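From: Wian Magagula
To: Cirnstead Residential Building Forum
Date: 2024-04-17
Subject: Re: Attic insulation depth and the Kemppainen terrace homes

Members of the list,

I write in reply to the message quoted below, which was forwarded to the Claltevico technical office for a response.

> We have been told that the attics in the Kemppainen terrace
> will be topped up under the Zellow retrofit program. Several
> owners had loose-fill insulation added by their own
> contractors and do not want to pay for the same work again.
> Will those homes be inspected separately, and who decides
> whether the existing depth is enough?

The program covers 80 homes in the terrace. Each attic will be inspected before any material is ordered, including those where earlier work was done privately. The inspector will measure depth at the hatch, at the midpoint and at the eaves, and will record the condition of the vents. Owners will receive the written record before they are asked to sign.

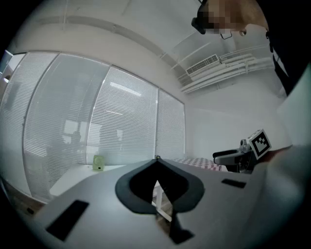
Does an owner have to remove older insulation before the new layer goes in?

Older material may stay in place if it is dry, free of mold and not blocking the soffit vents. Where any of it has to come out, the removal will be priced as a separate line and will require the owner's approval.

The decision on depth rests with the inspector in the first instance. An owner who disagrees may ask for a second visit at no charge – the request should reach this office within two weeks of the written record.

On cost, the owner's share is $765 for a standard attic. Homes that need air sealing only, with no added insulation, will be billed $400. These amounts include the inspection and the final blower door test, but not electrical repairs. Recessed light fixtures that are not rated for contact with insulation must be covered or replaced before work can proceed.

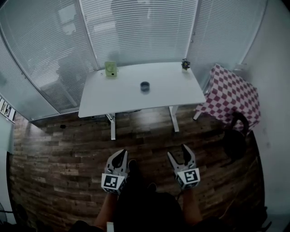 Owners with finished attic rooms should note that knee walls and sloped ceilings are assessed under a different section of the program guide. Those homes will be scheduled in May, after the standard attics are complete. Please keep the hatch clear and move stored items away from the eaves before the visit.

Receipts from earlier contractors are useful, particularly where they state the product and the installed depth. Copies may be sent to this office or handed to the inspector.

Wian Magagula
Residential Programs
Claltevico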